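The little white stove and other kitchen thoughts

28 September 2024

So I've been cooking on a small stove since December and I have opinions. I know, I know, everybody on here has seen me moan about losing the big gas range when I moved, and a few of you have asked whether I ever got used to the replacement. Short answer, yes. Longer answer, get yourself a cuppa.

The thing about a compact electric stove is that you have to plan. On the old one I could have pasta water, sauce, a frypan of mushrooms and something I'd forgotten about all going at once with room left over. Now if I get the big pot and the skillet on together they're already elbowing each other, and the handles have to point in opposite directions or I clip one with my hip on the way past. (I've got the bruise. And the stain on my good socks.)

Coils are slow too, there's no getting around it. I put the cast iron on low and leave it for a good while before anything goes near it, and when I turn it down I slide the whole pan off the heat for a minute, as the coil takes its sweet time catching on. Once I worked that out my eggs stopped being grey and rubbery, which the rest of the household was very pleased about!

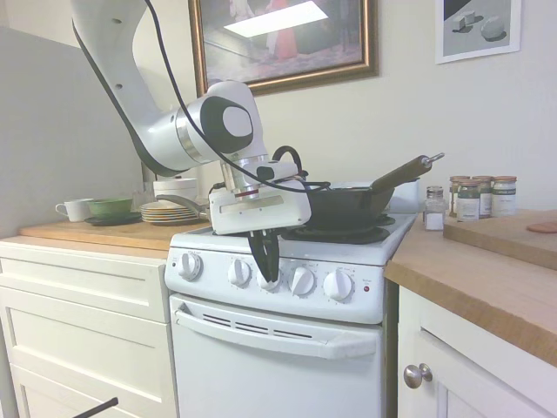

Then there's the knobs. Five of them, all white, all the same shape, and for the first month I turned on the wrong burner nearly every single time. I melted the bottom of a perfectly good colander that way. A friend told me to put dots of nail polish on them and I keep meaning to, but by now my hand mostly knows where to go. Mostly. I still look for the little red light before I leave the house, and then I go back and look again.

The bench beside the stove was the other battle. I used to keep all the crockery in an overhead cupboard and it drove me mad, stretching up with one hand while something spat at me from the pan. These days the everyday plates live out on the bench in a stack, right where I'm dishing up, with a bowl and a mug close by. My sister thinks it looks cluttered. My sister also has a dishwasher and a pantry you can walk into, so I'm not taking notes.

I did go looking for one of those narrow trolleys to take the overflow. Hillo had a nice one for $43 but it was too wide by a whisker, and the Iltico one was $46 and wobbled when I breathed on it. In the end I cleared out the top drawer instead – goodbye, takeaway chopsticks and 3 melon ballers – and that did the trick for free.

Next job is the oven, which runs hot at the back and gives me biscuits in every colour from cream to charcoal. I turn the tray at the halfway mark and hope. If anyone has a decent slice recipe that doesn't mind being shuffled around, pop it in the comments, I've got a bag of desiccated coconut to get through and 40 people coming past a cake stall table next month.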